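Wolov Community Help > Care and Cleaning > Wearables

Face cushion on my Godix smells, does it come off or do I clean it in place?

greyshell_48

Quick one hopefully. Got a Godix secondhand in March, the light gray curved one with the black padded cushion where your face goes. It's fine except the cushion. Smells like a gym bag. Not awful from a distance but you put your face in it and yeah.

Things I don't know:

Does the cushion pull off or is it glued. I got a fingernail under the edge and chickened out.

Is the dark mesh part a seperate piece or is it sewn to the padding. Can it get wet.

What's the little white tag way down in the opening. Tiny black print, can't read it with my eyes, and I don't want to yank it if it's the serial number or something.
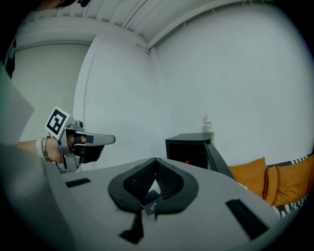 Godix shell and face cushion, tag is down near the bottom of the opening

Also there are black strips on the outside of the shell, a smaller one on the left and a longer one on the right that goes at an angle. Are those supposed to be there?? The seller didn't mention them and I didn't ask. If they're factory I'll leave them. If somebody stuck them on I'd like them gone, but not if it takes the finish with it.

What I tried so far: wiped the padding with a damp cloth, let it sit overnight, smelled OK for a day, then back. Have a bottle of Stan spray under the sink but the label only says hard surfaces, so haven't used it.

No manual, no box. Need it usable by the weekend if possible, my cousin is coming over and I'm not handing it to him like this. Thanks

4 replies hidden (off topic). 3 answers shown.

mapleporch

Had the same model and the same smell, bought used too.

Mine came off. No idea about yours, there were a couple of versions sold and I've only had the one. On mine it was clips. Start at the side, out wide, NOT at the nose part. Get your fingers flat behind the padding and pull toward you, slow. You'll feel it let go a bit at a time. If it doesn't give at all with a normal pull, stop. Glued ones do not come off in one piece, ask me how I know (different gadget, long story, bought a new one).

Before that get the strap out of the way. The black one hanging down under the cushion. I forgot and it snagged and I thought I'd broken something.

Once it's off:

Lukewarm water in a bowl, a few drops of dish soap, no more. Press it down and let it up, don't wring it. Change the water when it goes cloudy. Mine took three bowls, disgusting.

Rinse until no more suds. Longer than you think. Leftover soap made my forehead itch.

Roll it in a dry towel and lean on it. Then stand it on its edge near a window or a fan. Not on a radiator, not in the dryer. Give it a full 12 hours, and then squeeze it with a tissue, and if the tissue comes away damp give it more. Putting it back damp is probably how it got smelly in the first place.

Mesh was attached on mine so it got washed along with everything else, came out fine. I went over it with an old soft toothbrush, barely any pressure.

Can't help on the strips. Leave the tag alone.

Edit: forgot to say take a picture of how it sits before you pull it. I put mine back slightly crooked and had light coming in one side for a week before I noticed.

fivebucks_fix

just buy a new pad, Bandico has them, was like 12 bucks with shipping. the old owners sweat is in there for good imo. not worth a saturday

check the shape first tho they sell a wide one and a narrow one and the pictures look identical

lintroller5

Agree on a new pad if the wash doesn't do it, but wash first, it's free.

If yours turns out to be glued you can still do a decent job in place. Shell on its back so the cushion faces up. Two cloths, one barely damp with soapy water, one dry. Dab, don't rub. Keep water out of the opening, whatever is back in there you don't want it wet, so I stuff a dry washcloth in the hole first. Small section, dry it, next section. Then baking soda on the padding if you want, leave it nearly 2 hours, vacuum off with the brush end. Don't get it in the mesh. I did and was picking it out with tape.

No on the Stan. It's for counters. I used it on a headphone pad once and the surface went tacky and stayed tacky.

Tag: could be a care label or a part number, can't tell from your picture. Take one with your phone up close and zoom in, works better than squinting. If it's a part number, write it down, makes ordering a pad a lot easier.

Strips: I can't say for sure. Could be hook and loop somebody put on to hold a cable or a battery, could be part of it. Run a fingernail over one. If it's scratchy or fuzzy, it's stick-on. For stick-on stuff I warm it with a hair dryer on low for a minute, then peel back on itself, flat to the surface, and get the leftover gunk with a bit of cooking oil on a paper towel. Then soap and water to get the oil off. Start with the smaller one in case it goes badly. If they're smooth and sit level with the shell, leave em.

greyshell_48

ok going to try the side pull tonight with the strap tucked back. phone zoom on the tag is smart, will do that first and post whatever it says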